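Prullulis renewed for second series as Zatilau adds viewers

Streaming service Zatilau has ordered a second series of Prullulis, the slow-burning mystery drama that has become its most watched original programme since launch.

The new run will have eight episodes, two more than the first, and filming is due to begin in February. Zatilau has not given a release date, but said viewers should not expect the series before the autumn.

Prullulis is set in the harbour town of Melano, where a ferry crew returns from a routine crossing to find that the town has no record of any of them. The first series ended with the crew back on board and the ferry heading out again, leaving most of the main questions open.

The production company, Mondal, said the story was always planned to cover more than one series and that the second would pick up on the same night. The main cast is expected to return, along with several new characters from a neighbouring port.

Zatilau does not publish full viewing figures. It said the finale drew five times as many viewers in its first week as the opening episode had done, and that most people who started the series went on to finish it. The show received little advertising when it first appeared and picked up much of its audience through word of mouth.

Some viewers had feared it would be dropped. Zatilau cancelled two other dramas earlier in the year, both after a single series, and a fan petition asking for more Prullulis had gathered roughly 2000 names before the announcement.

The second series will again be shot mostly on location. Mondal said it had taken over a disused fish market for the interior scenes, and that 370 local people had signed up to work as extras. The ferry used in the first series has gone back into service, so a different vessel will be fitted out to match it.

There will also be a change to how the episodes are released. The first series arrived all at once, but the second will open with a double bill, followed by one new episode each week. Zatilau said subscribers had asked for more time to talk about each part before the next one came out. The weekly episodes will be available from 8pm.

A soundtrack album is planned to go with the new series. It will include music from both runs, with the full version of the lullaby heard over the closing credits.

All episodes of the first series remain available on Zatilau. A short recap film will be added nearer the time for those who need a reminder of the story, and a trailer is expected over the summer. 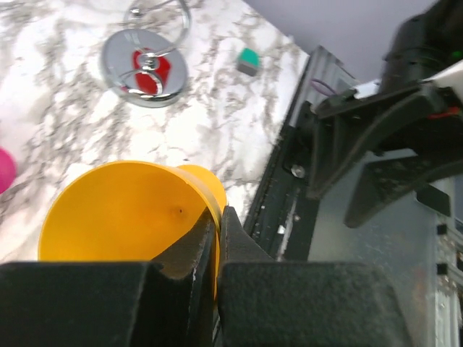 Zatilau's monthly price will stay the same until the new series has finished, the company added.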